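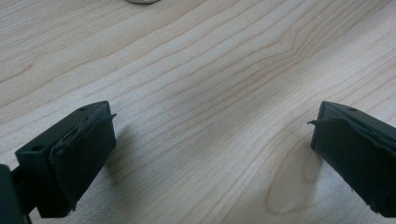 Getting rid of bindweed between paving stones

Bindweed is a patient plant. If you pull only the top, the root stays under the stone and makes new shoots in two or three weeks. My neighbour Zoi Vlachopoulos and I have fought it on the same path in Tastholm for many summers, and these are the things which helped us.

Pull after rain, when the soil is soft. Hold the stem low and pull slowly, so that more of the white root comes with it. An old kitchen knife with a thin blade is good for the narrow joints.

Don't put the roots on the compost. Even a short piece can grow again. I dry mine on a metal tray in the sun until they break like straw, and then they go in the bin.

Boiling water works on young shoots, but one time is not enough. Pour it every week from spring until October — and keep it away from the roots of plants you like. Wear closed shoes.

Vinegar burns the leaves and leaves the root alive. It can also mark limestone, so I stopped using it.

When a joint is clean, brush dry sand into it and fill it to the top. For our path of 87 stones we needed two bags. Look again after the first frost, because the sand sinks a little and must be filled up.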